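Sorting cans in a small space - bins or bags?

CarnarKid
Posted 5/4/25
Okay, I need some opinions from people who drink too much seltzer. We moved to a smaller place in Gurnville in March and there's no garage anymore, so all our empties live in the kitchen until I get around to hauling them off. Right now it's one giant bag hanging on the pantry door and I hate it. It drips, it smells like old soda, and every time someone opens the door it sounds like a drum kit falling down the stairs. What are you all doing? I have a stretch of wall 11 inches deep by the back door and that's it.

fender_bender13
Small plastic bins, the kind with rounded corners and a little handle hole. I've had mine for 9 years and they still look fine. You rinse them in the sink and they're done. Bags are a nightmare, I will die on this hill.

Azlan P
Gonna disagree with Fender. Bins are great until you have people over and then they're full in an hour and you've got cans all over the counter anyway. A bag holds way more. Put a tray under it for the drips and rinse your cans first! Rinsing is 90 percent of the smell problem.

CarnarKid
I do rinse! My husband does not. That's a different thread.

Nafula Lyimo
I went through this exact thing when we gave up our mudroom. What worked for us was different colors. My kids would not read a label to save their lives, but they will absolutely argue over which color something goes in (the arguing is free entertainment). Ours are one for cans, one for plastic, and one for the odd stuff like jar lids and batteries. Get colors that are far apart, though. My sister got two that were nearly the same blue and everything ended up mixed.

fender_bender13
Nafula gets it. Also measure before you buy. I got a set that was 10 inches across the bottom and forgot the rim sticks out, so they didn't fit the shelf.

Santoro_Mike
Do you people crush yours? I crush everything and it buys me an extra week, easy.

Azlan P
Check first, Mike. The place I use has a machine that wants to scan the whole can and it spits the flat ones right back at you. I stood there feeding it the same can over and over like an idiot.

Santoro_Mike
Huh. Mine goes by weight so I never thought about it. Stomp away if yours is the same, I guess.

CarnarKid
Ours scans, so no stomping. I'm leaning toward bins, mostly for the noise. Azlan, I'll keep one bag folded up for when my in-laws visit, so you win a little.

Azlan P
I'll take it. Still think you'll be back to the bag by summer.

Nafula Lyimo
Don't listen to him! One more thing - set them in a row on a table the first time and let everybody toss a few in before you pick a permanent spot. You find out pretty quick if they're too close together or if the kids can't reach the one in back. The bins below are teal, a darker blue-green and orange. I'd swap that middle one for yellow or something, it's too close to the teal for my crew. 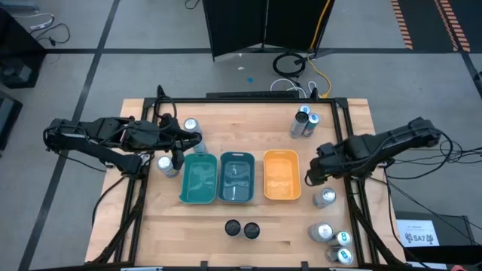
Three bins in a row, cans on the table around them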